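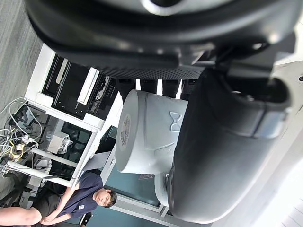

The shelf and the cables next to it, as of this morning.

Network shelf: is it worth tidying at all?

mollel_38
Posted 2010-12-22
Right, before anyone says "just buy some trunking", I have bought trunking. Twice. It is in a drawer.

The shelving is a white metal unit, carpet next to it, and everything on top sits side by side, which I'm fairly happy with. My problem is the heap of cable next to it. White, grey and yellow, all looped round each other. Every guide I read tells me to take the whole lot out, label both ends and start again. I don't believe anyone does this. Or they do it once, take a photo, and it's back to spaghetti by March.

So has anybody here done it and kept it that way for over 2 years? Genuine question.

eserbound
Did ours in one evening. Still fine. Velcro ties, not the plastic zip ones, and label both ends of everything. It really isn't hard.

mollel_38
"Still fine" since when?

eserbound
Since March.

mollel_38
I rest my case.

Petrică Mihăilă
I would leave it. I've looked after shelves like that for years and the faults I get called out to are nearly always the week after somebody had a tidy. Plug not pushed home, lead bent too sharply round a leg, the wrong thing switched off. A tangle that nobody touches gives no trouble.

The one thing I'd change is where the cables lie. Off the carpet if you can manage it, so no one puts a foot through a loop.

ukarppinen
Can't agree with that, Petrică. "Don't touch it" works until you have to swap one lead and you're tugging on a yellow one to see what wiggles at the other end. I've stood there doing exactly that with the phone under my chin and somebody asking when it'll be back.

Mollel, what's the small white box lower down, in with the dark kit? If you don't know either, there's your first job.

mollel_38
I do not know what the small white box is. I was hoping not to be asked. It was there when I inherited the shelf.

ukarppinen
Find out which lead goes to it before you do anything else. Don't unplug it to find out.

Petrică Mihăilă
On that we agree.

nukov_north
Has anyone tried the Werach cable tray? It clips under a shelf edge and costs next to nothing. The leaflet says it takes 100 cables, which I would like to see, since mine was full at 38 and two of the clips had gone by then.

eserbound
You had 38 cables in one tray?

nukov_north
Long story. Thin ones mostly.

mollel_38
That's the sort of thing that ends up in the drawer with the trunking. Would it even clip to metal? There's a white plate or bracket further down my unit that I could hang something off, but I'm not drilling anything.

nukov_north
Clips to mine and mine is metal. Whether it stays clipped is another matter, see above.

Ulla Karppinen
(Same person as ukarppinen, logged in on the other machine, sorry.)

I'd skip the tray. Cheap way: measure how much slack each lead really needs, then swap the long ones for short ones. Most of these heaps are five-metre leads doing a one-metre job. The coil you've got beside the unit is probably mostly spare length. No amount of Velcro makes spare length go away, it only makes it a neater lump.

Petrică Mihăilă
And what do new leads cost against leaving it alone? You're proposing he spends money so that it looks nice.

Ulla Karppinen
I'm proposing he can find things. Looks I don't care about.

eserbound
I care about looks a bit.

mollel_38
OK. I've ordered 3 short leads, and I'll do those and see whether it makes any difference. I'm not taking the whole lot out and I'm not labelling both ends. One end, maybe. The slotted black thing on top stays exactly where it is because I don't fancy finding out what happens if it moves.

Petrică, if it all falls over the week after, you can say you told me so.

Petrică Mihăilă
I will.

ukarppinen
One end is no use, you know. You'll label the end you can already see.

mollel_38
Probably. What pen are people using? The last one I had rubbed off on my thumb.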